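Teaching two arms what to throw away

When I arrive at the Rivville lab, Armelle Gautier is already apologizing for the coffee. It's fine coffee, as it happens, but she has been saving the cups for her robots and I think she feels guilty about handing me one of the good ones.

Gautier leads a small project called Prudik, which looks at how a two-armed robot can learn to clear up after lunch. People hear that, she says, and they smile politely and wait for the real subject. "And I tell them, no, lunch is the real subject! A box on a conveyor has the same shape all day long. A bit of foil somebody has squeezed has a shape that never existed before, and you'd like the robot to pick it up anyway."

Her group began in February with a method she describes as almost embarrassingly plain. A person steers both arms through a task, the movements and the camera views are stored together, and a model is trained to produce the next small stretch of movement from what the cameras see. They had planned on collecting far more, but they stopped at 163 demonstrations to find out what they had, and what they had was a robot that was very good with cups and hopeless with anything wrinkled. 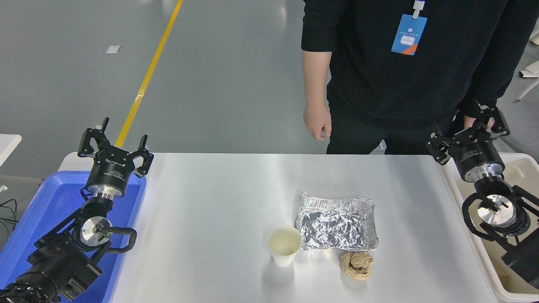 A cup, a foil packet and a ball of paper on the table between the two arms.

"So we went back and looked at our own demonstrations," she says, pouring me a second cup. "We had been so tidy! Every piece of foil was laid flat in the same kind of spot, because we are tidy people, I suppose, or we wanted to be kind to the machine." A colleague at Valtberg suggested they let the person giving the demonstration crumple each item again before every attempt, and put it down without thinking too much about where.

They recorded only 20 new demonstrations that way and mixed them in with the old ones. Gautier is careful about what she claims for the result, and she stopped me twice while I was writing to make sure I had it right. On foil the robot now succeeds in most attempts, where before it mostly closed its fingers on air. On paper it is better, but she won't go further than that. With liquid left in a cup it still tips things more than she would like - "and I would like never," she adds.

The next round takes place at Rothe, with 6 people who have not steered the arms before. She wants their habits in the data, the odd grips and the hesitations, and she is looking forward to it the way other people look forward to a vacation. "I have watched my own hands do this for months," she says. "I would love to see somebody else's."

Interview published 2021-09-02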